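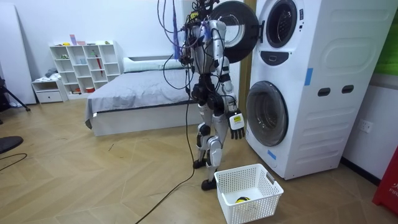 Greer Pringle thinks we should stop calling it the dryer until one of us has read the manual, and she may have a point. Two drums, one white tower, and the whole workshop has been saying "top one" and "bottom one" for weeks.

30th May, laundry corner notes. I spent the morning on the upper door. It opens out to the left, and it takes up far more room than I'd allowed on my floor sketch – I'd drawn the basket right where you want to stand! Moved it on the sketch, will move the real one after lunch. The lower door I left shut the whole time, as I only want one thing changing per page in this book.

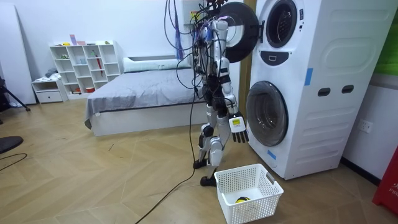 I also want a proper place for the sorting shelf. Struan has the Tivton one down as 300 deep, which is too much if we keep the walkway we agreed in December. The Plorden is 237 and would leave us elbow room (I like the Plorden anyway, I'll admit it). Need to check the fixing holes before I order.

Wiping down is next. The control panel shows every fingerprint, and the rubber around the upper opening wants a soft cloth, no spray.

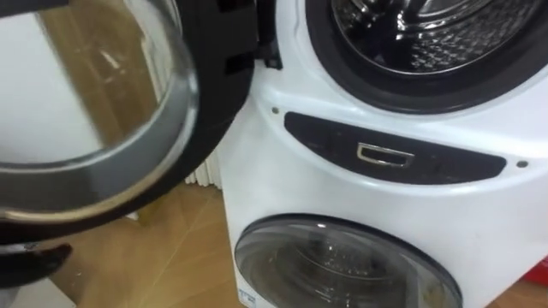
Ailsa asked whether the door glass gets done at the same time or has its own line on the sheet. Own line, I told her, both sides of the glass, and I've added it under the gasket. Still to do: basket, shelf order, find that manual.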